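Small Sets, Made With Care

In the last years I read many articles which say that robots will learn as soon as we give them enough examples. The word "enough" is doing very heavy work in this sentence. I teach an evening course in Wedmont where adults learn to prepare examples for small robot arms, and I would like to argue for something less popular: a modest collection, made slowly by people who know what each example is for, is worth more than a large one made in a hurry.

I should say what I mean by an example. A person moves the arm through a task, or steers it from a distance, and the joint positions are saved together with the camera pictures. Later a program looks at all of this and tries to find the rule inside. It does not know which parts of the recording are the task and which parts are our habits. If I always pause before closing the gripper, it may learn the pause as faithfully as the closing.

Our exercise is called Gorer, after the street where the course began. There is a small block and a metal lid on which cells are drawn by hand and numbered. The arm should bring the block to the cell whose number was asked. A child of four years would do it without interest. For a learning system it is a serious piece of work, and most of the trouble comes before any learning has started.
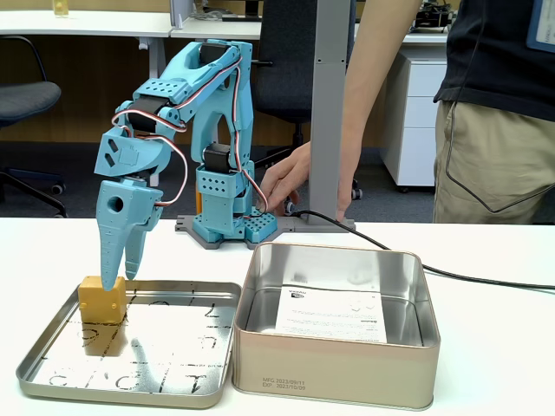

A hand at the column of the arm, with the block on the marked tray.

The first trouble is that we like easy positions. When I give a new group the freedom to choose, they put the block where the arm reaches it comfortably, and they put it there again and again. In one of our early collections we had 100 examples, and we were proud of them. Then I made a simple table of the start cells and saw that the corners were almost not there. The program had learned the middle of the lid very well. I could not blame it. It had learned what we showed.

After this I asked every group to write the plan on paper before the arm is switched on: which cell to start, which cell to finish, from which side to approach. It is boring, and some people do not like me for it. But a plan on paper shows a gap immediately, and a folder of recordings does not. You can look at recordings for an entire evening and feel that you have seen everything.

The second trouble is the surface itself. Lines drawn with a marker on shiny metal do not stay black and even. A digit becomes thin, a line breaks into pieces, and metal gives back the light and the colours of whatever stands over it. Many colleagues would tell you to remove such a lid and print a clean board. I am not of this opinion. If all the examples come from one perfect board, the system will be good on one perfect board. I prefer that students meet the faded number early and decide together what to do with it – draw it again, keep it, or make a part of the recordings before and a part after. Each of these is a reasonable choice. What is not reasonable is to do one of them and not write it down. 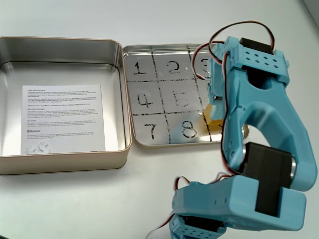

Ginette Ferrand wrote to me after an earlier version of this text that I am too romantic about dirt and scratches. In her view a beginner should first get one clean result, because a person who sees only failures in the first month will go home. I accept a part of this. My groups lose people too, and perhaps a clean board in the first lesson would keep a few of them. But I would take it away at the second lesson.

The third trouble is one which I find the most difficult to explain: the arm hides its own work. From almost any place where you put the camera, there will be a moment when a link or the gripper covers the cell that matters. The person who steers does not notice, for he looks with his own eyes and moves his head a little to the side. The camera does not move its head. So the person makes a perfect placement using information which is not in the recording at all, and the system is then asked to copy a decision whose reason it never saw.

For this I have a strict rule. Whoever steers must look only at the camera picture, and never at the table. The results are worse in the beginning, and slower. People miss the block and become annoyed. Still, these are true examples, in the sense that what the person knew and what the program can know are the same thing. At Skardale, where I worked before, we had the opposite custom, and we spent 2 months searching for a mistake in the program. The mistake was in our necks.

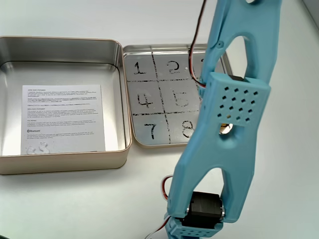
One reader, who signs as Becerra, objects that all this care does not scale: while my students write their plans, a bigger laboratory makes so many recordings that the bad ones disappear in the mass. It is possible. I have no means to test it and I will not pretend to know. I only remark that bad examples disappear in the mass when they are bad in different ways. If every person moves his head around the same link, or avoids the same corner, then the mass repeats the fault and makes it look like a rule.

There is also the question of who does this work. It is usually given to the youngest or the cheapest person, with a number to reach before the evening. I think it should be given time, and a name should be written beside each set, as we do with a measurement in a laboratory notebook. In my course every student signs the sets he or she has made, and adds 2 sentences on what went badly. When I open an old set, I read those sentences before I look at any recording.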